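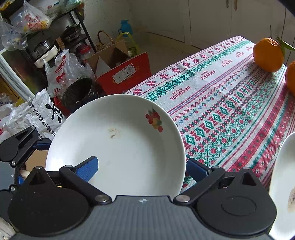 February, studio book, started 7:40 a.m. with the heat barely on

Okay, velvet. The burgundy from Nasusell came back from steaming last night and I went straight to the rack before I even took my coat off. The nap is still crushed along the left side seam of the wrap dress, right where the hanger clips sat. I steamed from the wrong side, face down on the needle board, and it lifted maybe halfway. Going to give it one more go with a damp press cloth and no weight at all, just hovering. If that doesn't do it I'll recut the side panel, and I'd love to not recut the side panel!

Yardage left on the burgundy: 17. Plenty for the panel, tight if Meredith wants a second dress in the same lot (they keep hinting). The dye lot is 1196, writing it here in big letters for whoever orders next: LOT 1196. The last time we mixed lots the sleeves looked like they came from a different dress under store lighting, and I'm still sore about it.

Faux fur collars next. Eirlys cut the first pair with the rotary cutter and we had fluff in the bobbin case, fluff in the tea, fluff everywhere. Second pair I cut from the back with a blade, only through the backing, and it was SO much cleaner. You do have to pull the pile apart with your fingers as you go, and it's slow. Pile runs down toward the chest on all of them. Please check the arrow on the pattern piece, I drew it on in red.

Collar attachment, three things we've tried:

- Snaps: too bulky at center back, and they pop when you turn your head
- Hook and eye: sits nicely, fiddly to do up alone
- Buttons on the inside with elastic loops: my favorite so far, 4 loops per collar, stays put when I swing my arms around like a fool

Bleddyn says loops look homemade. I say they're on the inside, Bleddyn. We'll put both on the stand and let Thaís decide, she's the one who has to sell them.

Lining. The Konetti satin is gorgeous but it creeps like mad against the velvet. I basted by hand with silk thread, 2 rows, and used the walking foot at a longer stitch and it behaved, apart from a little ripple near the hem that I can live with on a sample. For the real run I'd rather try the matte stuff Iraís used on the Dranance jackets. Iraís, if you read this, do you still have the card for it? I looked in the blue binder and the drawer under the iron.

Later, after lunch

Hovering with the damp cloth worked better than I thought it would. You can find the mark if you know where it was, and in daylight it's gone. Leaving it flat overnight, no clips. NO CLIPS. Padded hangers only for anything velvet, hung by the waist loops.

Gwawr tried the dress on over a thin turtleneck and it pulled across the upper back, so I'm letting out the shoulder seam a touch and redrawing the armhole. She also wants pockets. Everyone always wants pockets and she's right, but in velvet they'll need a lining-fabric bag with a velvet facing or the hip will look lumpy. Made a paper one, pinned it in, looks promising.

Still to do: armhole on the pattern card, thread for the collars (the brown is too warm, try the charcoal), call Nasusell and ask if they can roll the velvet next time instead of folding it.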